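The Robot Has Learned My Bad Habits
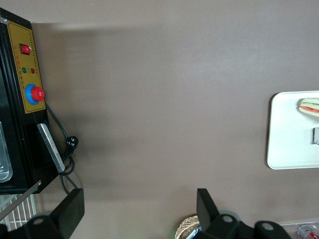

The wrist view at our practice table, with the machine's control panel on the left and a sandwich on the tray at right.

I spent August teaching a robot to pick things up, by remote control, for a project called Clomusside. We recorded 322 demonstrations. I was proud of maybe 30 of them.

People in this trade talk about "expert data." I was the expert. I'd had 15 minutes of training from Joyce Okoth, who told me to relax my shoulders and then left for lunch. So I hesitated. I overshot, backed up, hovered, and went in again at a slant. The robot now hovers and goes in at a slant, with great confidence.

The fashionable cure is more hours of recording. I'd rather pay people properly for fewer, let them practice off the record, and let them throw out a bad run without filling in a form. Ours has 8 boxes. None of them says "I sneezed."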